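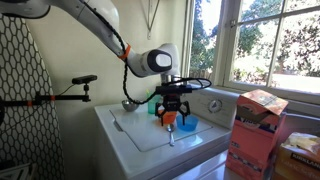 Robotic arm above a white top-loading washing machine

Bumper repair or replacement: guidance for members

Posted by Rirkirness_Secretary

Members have asked for a clear position on cracked and scuffed plastic bumpers, following several disputes over estimates. The club does not recommend one repairer over another, and the notes below are offered as general guidance only.

A scuff which has not gone through to the plastic may usually be treated as a paint matter. A crack is a different question. Members should ask the repairer to state in writing whether the bumper will be taken off the car, whether the back of the crack will be welded or bonded, and how far the new paint will extend. An estimate which says only "repair bumper" is not sufficient for comparing one firm with another.
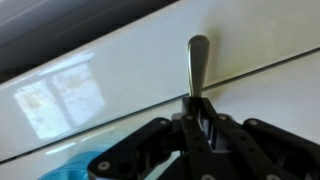 The same applies to any parking sensors fitted. If a sensor housing has shifted, the estimate should show the cost of checking and refitting it as a separate line. Members are further reminded that an excess of 500 pounds will often be greater than the cost of a small repair, and that they should read their own policy on whether an incident must be reported even where no claim is made.

Posted by greyestate

I am grateful for the guidance but must disagree with one part of it. My rear bumper had a split near the tow eye cover. Pravby offered to weld it and paint the lower half for 166 pounds. The main dealer wished to replace the whole bumper and quoted 1,469 pounds. I chose the weld and have no complaint. The wording above makes a crack sound graver than it needs to.

Posted by M_Gachanja

With respect to the previous member, one good result does not settle the matter. I handled estimates for a body shop before I retired, and the position of the split is what counts. Near the tow eye cover there is seldom much strain. At a mounting point, or along the upper edge where it meets the wing, a welded repair is under load each time the boot is leaned on. I would expect to pay for replacement there.

I would also ask whether the 166 pounds included blending the colour. Silver and pearl finishes rarely match when the paint stops at a body line.

Mwanaisha Gachanja

Posted by greyestate

The car is solid red. Blending was not included and was not, in my view, needed.
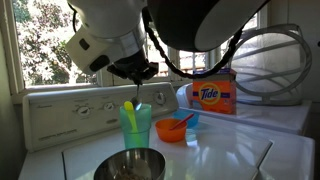
This post was last changed on Jun 2, 2026

Posted by Rirkirness_Secretary

Both points are noted. The guidance will be amended to say that the position of a crack should be recorded in the estimate, with a photograph of the inner face where the bumper has been removed. The club will not state a price above which replacement is to be preferred, as this depends on the age and value of the vehicle.

Posted by kerbside_stella

May I raise the matter of used bumpers? I bought one in the correct colour from Kumard in October. It came with 2 broken clips and a faint dent on the left corner, neither of which had been mentioned. The clips were replaced free of charge. I was told the dent fell within the description "used, good", and I do not accept that.

Stella Rotich

Posted by M_Gachanja

Gentle heat from behind will often bring out a shallow dent of that kind, but the paint may craze. I would have it looked at before it is fitted. Bhattacharjee will inspect loose panels, although an appointment is required.

Posted by greyestate

I would have sent it back. "Good" ought to mean straight.

Posted by kerbside_stella

The cost of return carriage was to be mine, and a bumper is not a small parcel. I have kept it and written to them again.

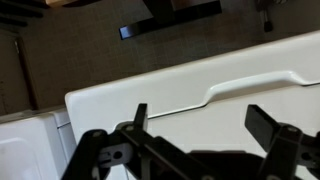 Gripper and white plastic object, close view

Comments

oldsaloon: Could the amended guidance also cover number plate fixings? My plate was returned with the screws through a fresh set of holes.

R. Tailgate: I support the member with the red car. Dealers are too ready to order new parts, and the old bumper then goes in a skip.

fernlea2: The advice on reporting to insurers should be placed first. I did not read that far until I had already paid the repairer.

Rirkirness_Secretary: Number plate fixings will be added. The paragraph on insurers will be moved to the top of the notes.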